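Skustomar, Lenerberg site
Monthly walk-through, second floor — March
Inspector: Jinlong Duan

1. Exits and stairs
Both stair doors close and latch. Exit sign at the north stair is dim. Replace the battery pack.

2. Fire extinguishers
Unit 39: gauge in green, pin and seal in place, tag initialed.
Unit 97: bracket loose on the wall. Tighten before next visit.

3. Work surfaces and waste
Bins need lids on them at the end of each shift. Small lidded bins are fine on tabletops. Oily rags go in the metal can by the sink, not in these.
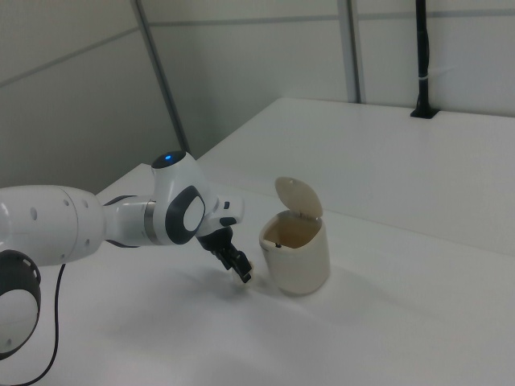
4. Electrical
Panel 2402 had boxes stacked in front of it. Moved during the visit — please keep that floor area clear. One outlet cover cracked in the break room. Work order sent to Vukčević.

5. First aid
Cabinet stocked except for eye wash, one bottle past its date. Reorder from Pukon.

Open items: exit sign, bracket, outlet cover, eye wash.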